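Test : baguettes réutilisables Gestholm, série 2, après usage quotidien

Les baguettes en composite ont remplacé le bois laqué dans beaucoup de cuisines domestiques pour une raison simple : elles supportent le lave-vaisselle. Reste à savoir ce qu'elles donnent en main et sur la durée. La série 2 de Gestholm est vendue par lots de cinq paires, noires, sans décor. J'ai comparé un lot à deux références que j'utilise depuis longtemps : les Celdale en bambou brut et les Zustov en inox creux.

Caractéristiques

Le fabricant annonce un polymère chargé en fibre de verre. Section carrée arrondie au niveau de la prise, circulaire à partir de la mi-longueur, extrémité sablée. La fiche technique donne une tenue à 200 °C, valeur que je n'ai pas cherché à vérifier au-delà de l'usage courant. Aucun numéro ni repère ne permet d'apparier les baguettes, ce qui n'a d'importance que si les lots sont mélangés : la série 1, un peu plus longue, est de la même teinte.

La rectitude a été contrôlée en faisant rouler chaque pièce sur un marbre. Une baguette sur le lot présentait un léger voile, perceptible au roulement mais pas en main. Les Zustov étaient toutes droites. Les Celdale ne l'étaient pas, et le bambou travaille de toute façon dès les premiers lavages.

Prise en main

La section carrée empêche la rotation entre les doigts, défaut principal des modèles ronds en inox. L'arête est assez adoucie pour ne pas marquer la base du pouce lors d'un repas long. Le point d'équilibre se situe légèrement en arrière du milieu ; les habitués du modèle coréen plat trouveront l'ensemble léger, les autres n'y feront pas attention.

Thitima Kamolrat, qui a utilisé une paire en parallèle pendant tout le mois de mai, les juge trop épaisses à la pointe pour retirer les arêtes d'un poisson. Je partage cette réserve. Pour le riz, les légumes sautés et les raviolis, la pointe convient.

Adhérence de la pointe

Le sablage couvre une longueur suffisante pour les aliments solides. Résultats par type d'aliment :

Nouilles de blé : bonne tenue, pas de glissement notable.
Vermicelles de riz : tenue moyenne, nettement supérieure à celle de l'inox.
Tofu soyeux : la pression nécessaire reste faible, peu de casse.
Cacahuètes grillées : prise correcte à condition de saisir le fruit par le travers.
Champignons noirs réhydratés : glissement fréquent, comme avec les Zustov. Seul le bambou brut s'en sort.

Le relief du sablage s'atténue avec les lavages. La différence avec une paire neuve se sent à l'ongle. Elle ne modifie pas encore la tenue des nouilles, mais elle est mesurable sur les vermicelles.

Lavage et vieillissement

Le lot a passé 149 cycles de lave-vaisselle, programme intensif, panier à couverts, pointes vers le haut. Pas de blanchiment sur les arêtes, pas de fissure. Une trace mate est apparue sur une pièce qui frottait contre la grille. Le curcuma ne tache pas la matière, ce qui était prévisible compte tenu de la couleur. L'odeur de plastique perceptible au déballage a disparu après quelques lavages à l'eau chaude.

Les baguettes passent à travers les mailles des paniers à fond large. Un compartiment à fond plein ou un filet est indispensable.

Comportement à table

Sans repose-baguettes, la section carrée limite le roulement sur un plateau ou en travers d'un bol. La partie ronde, en revanche, pivote si c'est elle qui porte sur le rebord ; il faut donc poser la baguette par le côté prise. Sur porcelaine émaillée, le contact est silencieux, à l'inverse de l'inox.

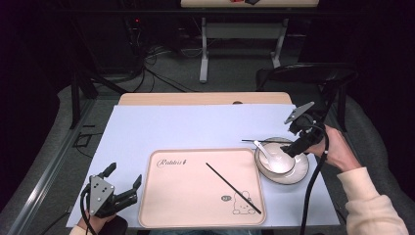 Prix et disponibilité

Le lot se trouve chez Osei et dans quelques épiceries spécialisées. À la paire, il coûte plus cher que le bambou et moins cher que l'inox Zustov. Les pièces ne sont pas vendues à l'unité : une baguette perdue ou tordue laisse une orpheline dans le tiroir.

Points forts
Section antirotation efficace
Bonne résistance au lave-vaisselle
Matière silencieuse sur la porcelaine

Points faibles
Pointe épaisse
Sablage qui s'use
Aucun marquage pour distinguer les séries
Pas de vente à la pièce

Note : 7/10. Pour un usage quotidien au lave-vaisselle, la série 2 est préférable au bambou Celdale. Pour le poisson entier, conserver une paire plus fine.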